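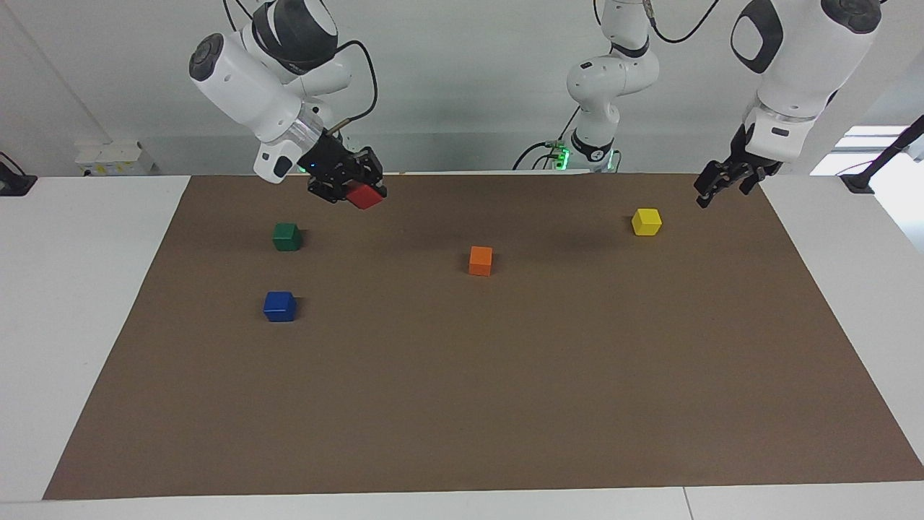

How do you stop baking parchment curling up at the corners?

Scrunch the sheet into a ball under the cold tap, shake it out and smooth it flat in the tin. Once it's been crumpled it gives up the fight, and it'll sit in the corners of a roasting tin or a deep cake tin without springing back at you. For biscuits, where you want a smooth base, leave it dry and put a dab of butter under each corner instead.

I get through a silly amount of paper in my kitchen, both the parchment sort and the plain brown sort that comes stuffed into parcels, so I thought I'd put all my paper tips on one page at last.

Buy sheets if you can. I used rolls for years and swore at every one of them. Then I found flat sheets on the market at Jallmont, cheaper than the roll and no curl at all (bliss!). They live in the drawer under the oven with a baking tray on top. If you've still got a roll to finish, cut what you need the night before and leave it under a heavy chopping board.

Greaseproof and parchment are different things, by the way. Greaseproof has no non-stick coating, so a sponge will weld itself on unless you butter the paper first. It's fine for wrapping sandwiches, and lovely round a piece of cheese with the ends tucked in loosely.
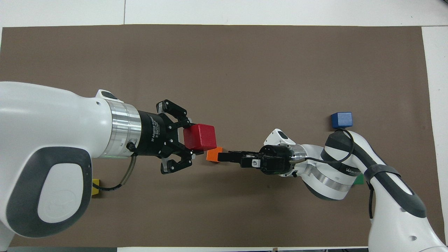 Two white robot arms over a brown mat, one holding a red cube, the other an orange block

Now for lining a round tin. Fold a square of parchment into quarters, then fold it again into a thin triangle, as if you were making a paper dart. Hold the point over the middle of the upturned tin and snip where it meets the edge. Open it out and there's your circle, near enough. I cut 6 at a time when I'm in the mood and keep them flat inside the tin.

Parchment can be used again, too. If it's only had biscuits or scones on it, brush off the crumbs and put it back in the drawer. I get three goes out of a sheet at 190 degrees, sometimes more, and stop when it goes dark and brittle. Anything that's been under meat or fish goes straight in the bin.

Brown parcel paper shouldn't go in the oven, but I save every bit of it. Iron it on a low setting with no steam and it comes up beautifully smooth. I spread a big piece over the worktop for messy jobs like peeling beetroot or sorting the spice tins, then fold the whole lot up with the peelings inside and pop it in the compost. Check for shiny coatings and pull off any tape first. It's good for lining the vegetable drawer as well, where it soaks up the damp. I change mine when it starts to feel limp.

One more for wax drips on a tablecloth: let the wax harden, scrape off what you can with a blunt knife, then put brown paper above and below the cloth and press with a warm iron. Keep moving to a clean patch of paper as the wax soaks in. My old Wuvar iron does this very well on its lowest setting, though it took 4 patches to shift a red candle last February and there's still a faint pink mark by the hem, which I cover with the butter dish.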